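Print this page | E-mail this page

Reading the Roast: A Printed Color Card for Coffee Beans
Student project report, Onirwood Design Workshop
October 29, 2020

Our group set out to make a pocket card that helps people name the roast of a coffee bean by looking at it. Bags in stores say "medium" or "city" or "full," and the words don't mean the same thing from one roaster to the next. We wanted one card with printed swatches that you hold next to the beans.

We named the card Otudik. It has 30 swatches, running from pale tan to nearly black, and folds into 4 panels. Each swatch has a number, a common roast name and a short note on taste. The back lists brewing methods.

The beans came from Pagano, a small roaster in Dratthorpe that let us have samples from each stage of the roast. We photographed them under the same lamp, on white paper, and matched the colors by eye before checking them on screen. Whole beans and ground coffee from the same batch did not match. The ground coffee looked lighter, so we decided the card would cover whole beans only.
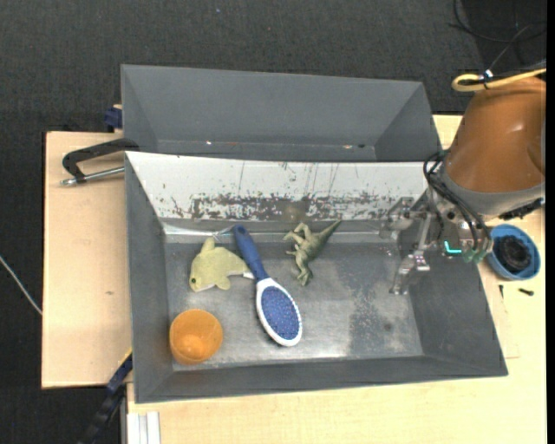
Plush dolphin, hairbrush, toy dinosaur and orange cup in the gray bin.

Printing took the most time. The first proof came out too red in the middle swatches, and numbers 14 through 18 could hardly be told apart. We added more black to the mix and spread the steps wider in that part of the range. The second proof was better. Matte paper worked well for us. Gloss stock picked up glare from ceiling lights and made the dark end useless.

We tested the card with classmates, who were given 5 jars of beans and asked to write down the closest swatch. Light and dark roasts gave few problems. Medium roasts were often placed one or two swatches off. Oily beans were usually read as darker than they were.

We printed 816 cards in the final run. Most went to the Onirwood winter sale, and the rest are going to Pagano for the counter. If we do another version in December, we would drop a few of the darkest swatches and put the roast names in larger type.

Comments (3)

beanhopper: Is there a plan for a ground coffee version? I buy pre-ground.

Tessaract: The type on mine is tiny but the colors look right next to my usual bag.

mill_road: Would like to see this for tea.

Related items
Cold Brew Pitcher With a Removable Lid
A Label System for Spice Jars
Student Packaging Projects, Fall Term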